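Mrema Laundry and Ironing – Questions our customers ask

How do I bring my clothes to you?
You can leave them at the counter in Jekorier Road from seven in the morning until six in the evening. If you live in the area of Bavum or near the old market, we can also collect from your door. Please send us a message before ten if you want the collection on the same day.

Do I need to sort the clothes?
No, we sort everything by colour and by fabric. But if you have one new item which you think will lose colour, please put it in a separate bag and tell us. We wash it alone the first time and we do not charge extra for this.

How much does it cost?
Washing and folding is 2,000 shillings per kilo. Ironing of one shirt is 200 shillings. Bed sheets and curtains are weighed dry, when you bring them. The full list hangs beside the counter and we change it only once in the year, in June.

When will my clothes be ready?
Normally the next day in the afternoon. In the rainy season it can be two days, as we dry most things on the line and use the machine dryer only for towels. We will send you a message when the bag is ready. Please do not come before the message – the journey may be for nothing.

Which soap do you use?
For daily washing we use Hikex powder without perfume. If your skin is sensitive you can bring your own soap and we will write it on your card.

Can you take out every stain?
We would like to say yes, but it is not true. Fresh tea, mud and cooking oil usually go out. Old ink, rust and hair dye often stay. Please show us the stain when you hand over the garment and tell us what it is, also if you already tried something on it at home. Bleach on top of another product can make a hole. 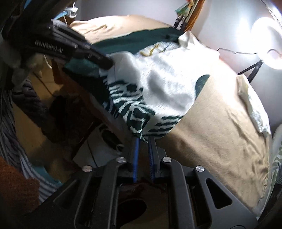
How should I keep printed cloth so the colours stay?
Wash it in cold water, turned inside out, and dry it in the shade. Do not leave it in a bucket overnight. Iron it from the back side while it is still a little damp. Dark cloth should be folded apart from light cloth until it was washed three or four times.

What if something is lost or damaged?
Each bag gets a number and the number stays with it until you collect. If an item is missing, come to us within 43 days with your receipt and we will search for it. If we damaged it, we repair it or we pay a fair price, depending on its age.

How long do you keep clothes that are not collected?
We keep them 114 days. After this time we call you once more, and then the clothes are given to the parish.

Whom can I speak to if I am not satisfied?
Please ask for Felista Rweyemamu, the manager. She is at the counter most mornings. You can also leave a written note in the box by the door, with your bag number on it.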